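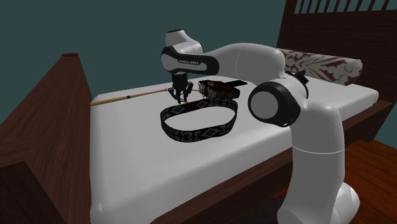

Can a robot clear off my bed yet?

Posted by Olaia Gallardo, August 30, 2024

Everything I own ends up on the mattress by evening. Belts, wallet, whatever was in my pockets. I then move it all to the chair, and in the morning I move it back. Is there a machine I can buy that will pick this stuff up and put it away? Budget is $4,000 and some dignity.

custton_dad

No. Next.

Stostley17

Longer version of no. One arm bolted in one spot can pick up a thing it can reach, if the thing holds its shape. A stick is easy. A strap is a different strap every time you drop it. Wallets flop open. We have an arm at the shop where I work and it loads the same part all day without complaint, but turn the part 20 degrees and it grabs air with total confidence.

Then there's "put away," which means knowing where your stuff lives. From your post I gather it lives on the bed.

Hilex

My cousin in Sala spent a whole November teaching one to pick up socks. It got 16 of them. I'd get a basket.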